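Chapter 3
Clearing the Table Before You Build the Arm

When I started my first arm in the shared workshop on Delthorpe Street, I did what almost everybody does and bought motors first. A big box of them! They sat on my shelf until December, and when I finally bolted two together I found they couldn't lift a coffee mug at the reach I wanted. So in this book we're going to do the motors in Chapter 5, and I'm asking you to be patient with me.

What we'll do first is run the job in simulation. You'll need a laptop, the free afternoon you were going to spend soldering, and the project files for Plernel, which is the name I gave the kitchen-table arm we'll be building together. (It's a misspelling from an old parts label, and it stuck.) Your virtual arm can knock over the same glass 59 times and you won't have to sweep up once.

The job itself sounds easy. Reach over a table, pick up one thing, leave the rest alone. I like to crowd the table early, because a bare one will fool you into thinking your arm is better than it is. My rule is to mix the shapes: something round that wants to roll, something thin and flat like a fork, something tall that tips, and something lumpy. Bread is wonderful for lumpy. Then bring the gripper down over the tall thing and stop there for a minute. Turn the view and look at how much room you've got on each side before you let it move again.

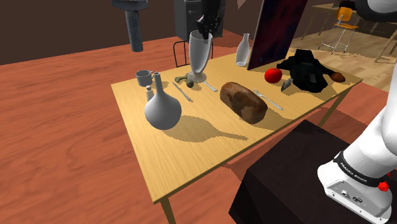

3.1 What you'll need for this chapter

You don't need a fancy computer. Mine is old, and it takes almost 20 seconds to load a full table, which gives me time to find my pencil. Besides the laptop you'll want:

A tape measure
A kitchen scale
A notebook you don't mind getting glue on
The real table you plan to use, or one the same height

Measure that table now and write the numbers on the first page. I skipped this and built my Fiser clamp base for the wrong edge, so I had to cut it again.

3.2 Picking your first object

Start with the mug. I know the glass looks more exciting, but a mug has a handle and thick walls, and it forgives a sloppy grip. Weigh it on the scale, then type the weight into the object file where it says "mass." Watch your units here! The file wants kilograms, and my scale reads in grams.

Once the weight is in, set the mug near the middle of your table and run the reach test in Section 3.3 before you touch any other setting.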